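Indirholm Facilities and Household Technology Forum
Board: Automation in Service Work
Thread: Are machines ready for household and shop-floor chores? A request for members' views

Posted by: anbridge_ops
May 22, 2019
The Anbridge housekeeping department has been asked to state whether any part of its routine work could be assigned to machines within the next budget period. Members with direct experience are invited to reply.

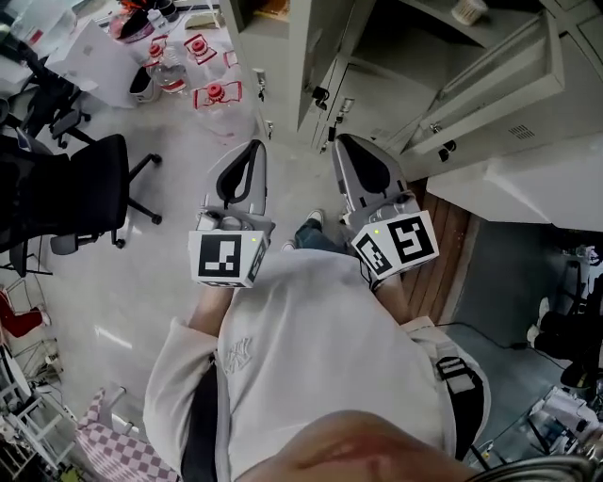
Sellside_Maintenance: Our position is that the question is premature for most chores and overdue for a few. Floor scrubbing in long, clear corridors has been within the reach of machines for years. Picking up what lies on the floor before the scrubber arrives has not. Any proposal that treats the two as one task should be returned to its author.

anbridge_ops
Thank you. The distinction is accepted. Our draft listed "floor care" as a single line, and it will be divided. The remaining lines are bed making, restocking of supply shelves, clearing of tables, sorting of returned linens and emptying of small bins. The site has 200 rooms, no two floors of which are furnished alike.

chow_stockroom
I would like to speak to the restocking line. At the Chow distribution building we handle cartons of standard size, and a fixed arm moves them from the belt to the pallet without difficulty. The arm was installed in November and has met its target since then. When loose goods were placed on the same belt, such as bagged parts, bottles and folded cloth, the arm had to be stopped so often that we restored the manual station. The goods were not heavy or fragile. They simply did not arrive in the same position twice.

millrace44
With respect, the previous two replies describe equipment that was programmed for one motion. The present approach is different. A person performs the chore with a pair of hand-held grippers, the motion is recorded, and a machine is trained on many such recordings. Under that approach a bottle lying on its side is one more case to be learned. I consider it likely that table clearing will be practical well before bed making, and that both will be practical sooner than this board expects.

Sellside_Maintenance
The board has heard "sooner than expected" before. May I ask what number of recordings is considered sufficient for one chore?

millrace44
It depends on the chore and on how much the surroundings vary. The group I follow speaks of 1,000 demonstrations for a simple pick and place task and 2,000 where the objects differ in shape. I would not offer those as guaranteed figures. A task with cloth in it may require a great many more.

chow_stockroom
Then the cost of the recordings should appear in the comparison. If a trained employee performs the chore 2,000 times in order that a machine may attempt it, those hours belong in the budget – and so does the cost of repeating the exercise when the furniture is replaced.

millrace44
Agreed as to the hours. I do not agree that the exercise must be repeated in full. Recordings made in many different rooms are the entire point of using a tool that can be carried by hand. A change of furniture should call for some additional material and a period of checking.

fold_and_press
I supervise a laundry and wish to place the following on record. Sorting linens is a matter of touch as much as sight. My staff find a damp towel in a dry stack without looking at it. They feel a torn hem while folding. A gripper with two fingers may well lift the towel, but lifting was never the difficult part of the work. Until a supplier can show me a machine that rejects the damp towel, I shall regard the matter as closed for my department.

anbridge_ops
That is a useful standard. Would the same objection apply to unused linens, delivered sealed and merely to be placed on shelves?

fold_and_press
It would not. Shelving sealed packs is a fair trial, provided the shelves are at a fixed height and the aisle is kept clear of staff carts. I would still want a person within reach of the stop button.

Sellside_Maintenance
I remain unpersuaded by the timetable offered by millrace44, but I have no objection to a limited trial. I would ask that three conditions be written into it. The machine should work through a full shift. Every intervention by an employee should be logged, including the small ones. The supplier's own technicians should not be present after the first day. We once reviewed a demonstration in which the unattended period lasted 8 minutes, and the report described it as continuous operation.

millrace44
I have no quarrel with those conditions. I would add only that interventions should be sorted by cause. A machine that stops because it has lost sight of an object is in a very different state of readiness from one that drops it.

chow_stockroom
Seconded. Our log did not separate the two, and we regretted it when the supplier asked for particulars.

anbridge_ops
The department will revise its statement as follows. Corridor scrubbing is to be considered for purchase. Shelving of sealed supplies is to be considered for trial under the conditions above. Table clearing is to be reviewed again next year. Bed making and linen sorting are to remain with staff. Members who object to the placement of any item are asked to reply in this thread.

fold_and_press
No objection to the placement of linens. Please add the emptying of bins, which appears in your second post and has been left out of the revision.

anbridge_ops
The omission is noted. Bins will be listed with table clearing unless a member proposes otherwise.

Sellside_Maintenance
I propose otherwise. Bins under desks should stay with staff, as the chairs have to be moved first. Bins in corridors may go with the scrubber.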